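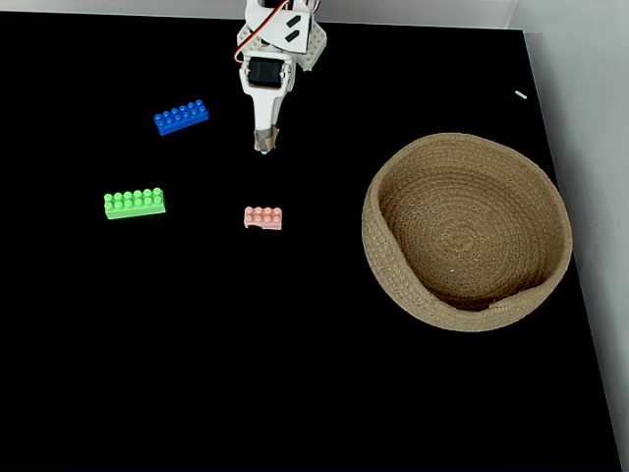
Nimodthorpe method

The Nimodthorpe method (also Nimodthorpe resets, or in older notes "the reset rule") is a way of collecting training examples for small robot arms that do pick-and-place jobs. Named after the town where it was first tried out. A person guides the arm through a task, the arm's movements and the camera pictures are saved, and a control program is later trained to copy them. What sets the method apart is the resets, meaning how the objects are put back between one go and the next.

In ordinary collection the person puts things back wherever the hand happens to drop them. People are bad at this. They favour the near side, they line things up, they leave the same gaps. The Nimodthorpe method takes the choice away and gives it to a printed list of positions and angles, shuffled before each session.

Contents
1 Background
2 Procedure
3 Equipment
4 Results
5 Criticism
6 Variants
7 See also

Background

Worked out by Aniela Kołodziej while she was looking into why a policy trained on toy bricks did well in the morning and badly after lunch. Lighting was blamed first. Then the servos, which do drift as they warm up. Neither explained it. The saved examples showed that the bricks had nearly always been set down square to the table edge, and the afternoon tester was putting them down at a slant. The policy had hardly ever seen a slanted brick and closed its finger on the corners.

Kołodziej wrote this up as a short workshop note, with the list of positions as an appendix. The note never became a full paper. Most later work cites the appendix.

Procedure

The usual form, for a task of the "put the bricks in the basket" type:

The table is divided into cells on paper only. No marks on the table itself, as the policy will learn to look at them.

A list is made giving a cell and an angle for every object. The receptacle (basket, tray, bowl) gets its own line and is moved less often, normally once per block.

The operator sets out the objects from the list, steps back, and starts recording only when hands are clear of the table.

One example is recorded. Failed grasps are kept if the operator recovers and finishes, thrown away otherwise.

Next line of the list. No skipping lines because they look awkward, the awkward ones are the point.

A full set in the original note is 600 examples, recorded in blocks of 60. The lists are reshuffled between blocks. Breaks are taken between blocks and not inside them, so that any change in light or in the operator's mood lands on a whole block and can be found later.

Objects close to each other are allowed but touching ones are left out of the basic form. See Variants.

Equipment

The method doesn't depend on any one arm. It has mostly been used with cheap desktop arms with plastic parts and hobby-type servos, which is where the need was felt, as these arms have a fair bit of play in the joints and the policy has to make up for it by looking. A plain dark table top is common. So are toy building bricks: easy to get hold of, hard to break, bright, and with an obvious angle that can be read off and written down. A brick with a chip out of it is still usable. Studs up in the basic form.

Soft-sided baskets are prefered to hard boxes by some groups, the reason given being that a finger which comes in too low pushes the side over and does no harm. Others say a soft rim changes shape from one run to the next and adds noise that isn't on the list.

Finger tips are often wrapped in tape or rubber for grip. The note asks for the wrapping to be renewed between blocks only, and written down when it is. Worn tape shows up in the results more than one would expect.

Results

In Kołodziej's own test two policies were trained on the same number of examples, same arm, same operator. One set was placed by hand as usual, one from the list. When tested on positions taken from a fresh list, the hand-placed policy failed almost 11 times as often on bricks lying at a slant. On square bricks there was little between them.

The Adberg group repeated the test with a different arm and got a smaller gap, though in the same direction. They put the difference down to their operator, who had been setting out objects messily to begin with. Lenihan (a follow-up project on kitchen items) found no gain for round objects. Not surprising, a cup without a handle has no angle to speak of. Position still mattered.

Training time is not affected. Collection is slower, mainly from reading the list.

Criticism

Main complaint is the time. Setting out from a list takes longer than dropping things down, and critics hold that the same hours spent on more hand-placed examples would close the gap. This has not been tested properly.

A second complaint is that the list covers only what somebody thought to put on it. Height, tilt, objects on their sides and clutter are all missing from the basic form. A policy can look very good against a fresh list and still be thrown by a brick resting on it's end.

There is also an argument about keeping recovered failures. The Adberg group drop them. Kołodziej keeps them, on the grounds that a policy which has seen only clean grasps has nothing to copy after a miss.

Variants

Skondberg resets. The arm does its own resetting, tipping out the basket and spreading the objects with a sweep. Much less work for the operator. Positions are then whatever the sweep gives, and tend to bunch up at the far end of the stroke.

Paired resets. Every line is recorded twice, by 2 different operators. Used to seperate habits of the person from the layout.

Contact lists. Adds lines where objects touch or lean on one another. Grasping gets a good deal harder and the failure rate during collection goes up with it.

See also

Imitation learning
Teleoperation
Behavioural cloning
Pick and place
Domain randomisation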